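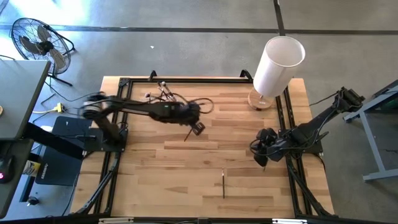

A wooden table top in light, tan and reddish-brown strips.

Call for participants: how do families share the work after dinner?

We are looking for households in Kokstead and the villages near to it for a study about evening housework. The study is called Tiongson and it starts in November. You don't need any special knowledge to take part. We only ask that you are willing to talk with us in an open way about who does what at home.

Who can take part

Your household should have at least two persons older than 18 who eat the evening meal together on most days. They can be a couple, brothers and sisters, a parent with a grown child, or friends who share a flat. Children in the home are welcome to join the talk if they like, but they will not be interviewed alone. People who live by themselves can't be included in this round, and we are sorry for that. A second round for them is in preparation.

We would be especially glad to hear from homes where one person works at night, and from homes where more than one language is spoken at the table. In our first round 103 households answered, and almost all of them had the same working hours, so we learned little about the others.

What we ask from you

You will keep a small paper diary during 6 weeks. Each evening, one of you writes down who cooked, who washed up, who put the things away and who sat down first. It takes a few minutes. If you forget an evening, please leave the page empty and do not fill it in later from memory.

There are also 2 interviews, one before the diary and one after it. Each takes one hour. Maricel Dimaculangan or Jabari Muriithi will come to your home, or you can come to our office above the Zudik bakery if you prefer this. The office has a lift, and the entrance is from the yard side. We can meet you until 8 in the evening.

The interviews can be held in English, isiXhosa, Sesotho or Tagalog. Please tell us your wish when you write.

What you receive

Each household receives a shopping voucher after the second interview. Travel to the office is paid back when you bring the ticket. If you stop before the end, you receive the part of the voucher for the weeks you have completed, and you do not have to tell us the reason.

Your information

Names are removed from the diaries before anybody outside our small team reads them. We record the sound of the interviews, and only with your permission. You may ask us to delete your answers until the report is printed.

How to apply

Write a short letter or message to Mbali Baloyi at the Prirkell study office. Say how many persons live in your home, which evenings are good for you and which language you would like to use. We answer every message, also when the places are already full.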